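Gestness Conveyor Handling Kit
Research equipment > Manipulation > Hands and belts

Gestness is the bench we built our grasp timing work on, and we're really happy to see other labs picking it up! You get the green belt on its aluminum frame, the mounting plates, and the full set of training recordings from the Mirholm study: 223 episodes, all with the head view and the finger joint readings lined up.

The method is simple. A person guides the hand through each pick, and the policy learns when to close from the head view (no belt encoder needed, which still makes us smile). Ring-shaped parts were the hard case for a long while, and they're now our favorite test.

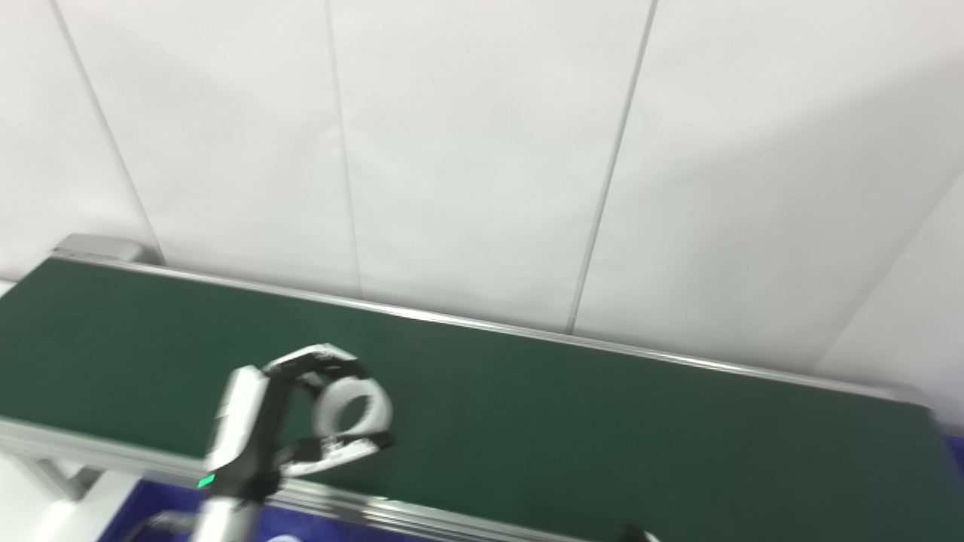 Can I use the recordings with a different hand?
Any hand with a separate thumb joint should work, though you'll need to redo the joint mapping. The Trorkent script does most of it, and 28 episodes were enough for us to retune after a swap.

Hooman Ghasemi wrote the calibration routine, and it's a pleasure to use. Run it before each session with the belt clear and the fingers straight, then let the head view settle before you load any parts.
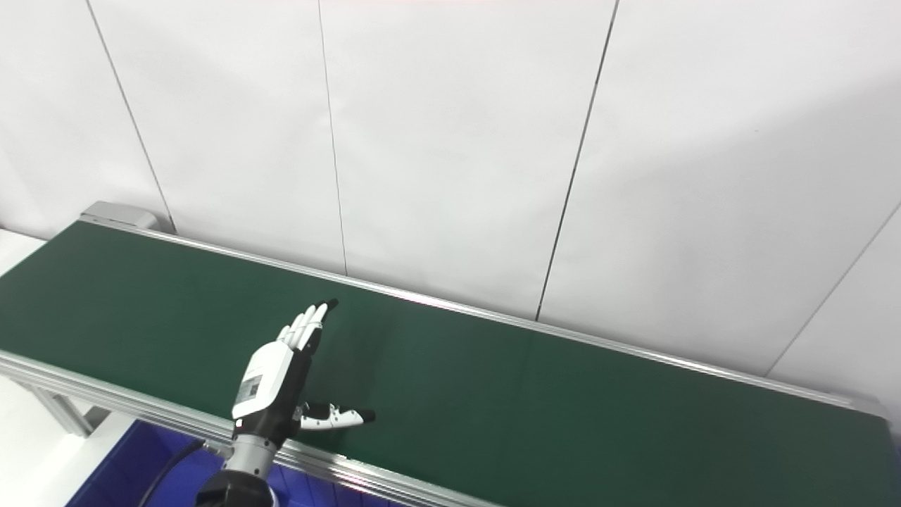

If the error stays above 2 mm, run it again with the thumb held out to the side. The Pálfi build saves the last 64 calibrations, so drift is easy to spot. Next release is planned for December, with belt speed changes in the middle of an episode.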